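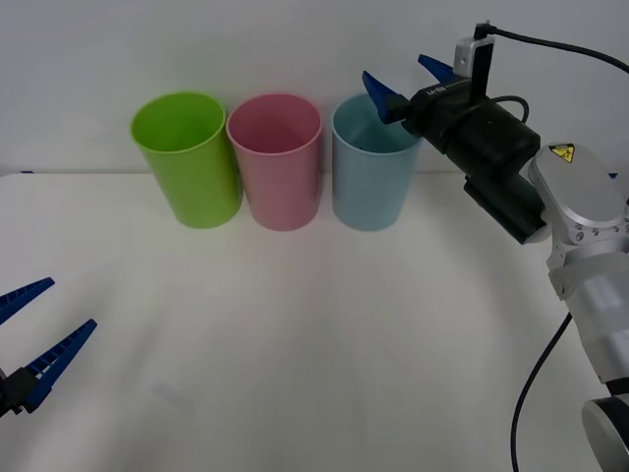

Isla Lowther asks whether the Surnula tabletop kit can be leased by the term, as her department's purchasing limit does not allow an outright order.

Home | Robotics | Kits and Services | Ask

Posted in April by Isla Lowther
2 answers – 3,503 views

The full question is as follows. Our department wishes to offer a short unit on two-arm handling of light items such as plastic cups. Itetti supplies the Surnula kit with setup and one service visit. The quotation lists a refundable deposit of $500, and the remaining terms are unclear to us. Does the lease include replacement fingers, and may it be ended early?

Answer from Angus Tapsell
Our office at Plillside has held this lease for two terms. Fingers are treated as wearing parts and are billed separately. The arms, cables and cameras are covered, provided that faults are reported in writing. Early return requires 21 days' notice, and the deposit is released after inspection. Applicants should request the service schedule before signing – it is a separate document and was not attached to our quotation. Setup was completed in one morning. The printed manual is adequate for calibration but weak on grip force, and staff should allow additional time for thin-walled items.
Helpful (21)

Answer from a Tambunan member
We purchased ours, so I cannot comment on the lease. Support answered our email the same afternoon. Spare fingers were out of stock.
Helpful (2)

Share | Follow this question | Report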